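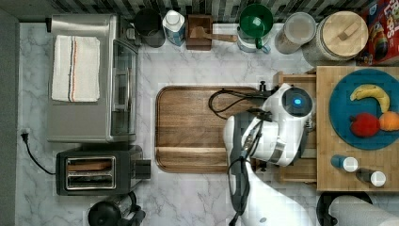 D. Sârbu

Countertop robot practice is the set of working rules used when robot arms are run on or beside a kitchen counter. It covers how the counter is laid out, how cables are kept, which objects may be handled, how fast the arms may move, and what the operator has to write down. The rules apply mainly to test kitchens and teaching labs, where arms work among ordinary appliances, dishes and food.

There is no single countertop code. Most sites begin with the general safety rules for robots that share space with people and add a local document for the kitchen. The best known of the local documents is the Brillow Counter Rules, often shortened to the Brillow rules. The Watwood test kitchen uses a shorter version of the same text.

Background

Early kitchen setups borrowed their rules from small assembly benches. A bench of that kind is normally cleared before work starts, and the parts are held in fixtures. A kitchen counter is different. Toasters, canisters and utensil holders stay where they are, and a plate of fruit may share a cutting board with a pair of shakers. Many of these things can tip, roll or break when touched by an arm.

The first edition of the Brillow rules was written after a review of 1,427 logged sessions. The review sorted stoppages by cause. Cables catching on objects made up the largest group, followed by objects that had been moved between runs without being noted. Direct contact between an arm and an appliance came third. For this reason the first edition gave more space to cables and layout than to the arms themselves, and later editions have kept that order.

Layout

A counter layout is normally divided into a work area, a standing area and a keep-out area.

The work area is the part of the counter where objects are picked up and put down. It often includes a cutting board or a tray. Boards that slide under a light push are set on a grip mat or fixed from below. A groove or raised rim is allowed, but its height is recorded, as a gripper coming in low can strike it.

The standing area holds things that belong to the kitchen and are not part of the task, such as mugs, jars, cartons and boxes of cereal. Tall, light items go to the back, against the wall. Glass may stand here but not in the front row.

The keep-out area covers wall outlets, sinks, stove tops and any appliance that is switched on. The arm's software limits are set so that no joint can enter it. The Brillow rules require a clear margin of 50 millimeters between the keep-out area and the nearest point the arm can reach. Watwood uses the same margin for outlets and a wider one for stove tops.

A photograph of the counter is taken from directly above before the first run of a session. It is used to put objects back in the same places.

Cables

Cables are treated in two groups: those that belong to the robot and those that belong to appliances.

Robot cables are clipped along the arm with enough slack for every joint to reach its limit. Slack is kept near the base where possible. A loop that rests on the work surface is permitted under the Brillow rules if the operator has moved the arm through its full path by hand and the loop has not caught on anything. Watwood does not permit resting loops during unattended runs.

Appliance cords are unplugged unless the task needs power. A cord that stays plugged in is run along the wall, and the appliance is listed in the session log as live. Toasters and toaster ovens are checked for cloths, paper and packaging before they are plugged in or turned on. Towels left on top of an oven are removed before heating.

Food and objects

Fruit is widely used in handling tests because it is cheap and varies in shape. Apples, oranges and bananas are the usual choices. The rules say that food touched by a gripper during testing is not to be eaten afterward, even if the gripper has been cleaned. Plastic copies are allowed if the log says so.

Small containers such as shakers are emptied or sealed before use. They may be placed upright or on their sides, but the starting position must be the same for each run in a series unless the position is what is being tested.

Knives and other blades are outside the basic rules. A site that wants to use them needs a separate assessment.

Speed and force

Speed limits depend on who is near the counter. When a person is within reach of an arm, the Brillow rules limit the wrist to 267 millimeters per second. The figure comes from stopping tests done with the arms in use at the time, and sites with other arms are told to repeat the tests before adopting it. A higher speed is allowed when the area is closed off.

Where two arms share a counter, each has its own stop button and a single button stops both. The shared button must be within reach of the operator at all times. Arms are parked before anyone reaches across the work area.

Colored lights on an arm are not treated as proof that it is safe to touch. Meanings vary from one maker to the next, and the operator checks the controller as well. A card explaining the lights is kept at each station.

Records

The session log lists the date, the operator, the arm, the objects on the counter and any stoppage. The Flitano log sheet is the form most often used. It fits on one page and has a separate box for objects moved by hand. Logs are kept for 3 years at Watwood. Brillow sets no period.

Criticism

Some users have said that the rules make test kitchens tidier than real homes, so that a robot which works well under them may do poorly elsewhere. The second edition answered this in part by allowing cluttered layouts, provided each object is listed. Others object to the overhead photograph, which misses objects hidden under an arm or a shelf. Several sites now take a second picture from the front.

See also

Brillow Counter Rules, second edition
Flitano log sheet
Gripper cleaning
Keep-out area
Stopping distance
Watwood test kitchen

Home | Topics | A–Z | Recent changes | Contact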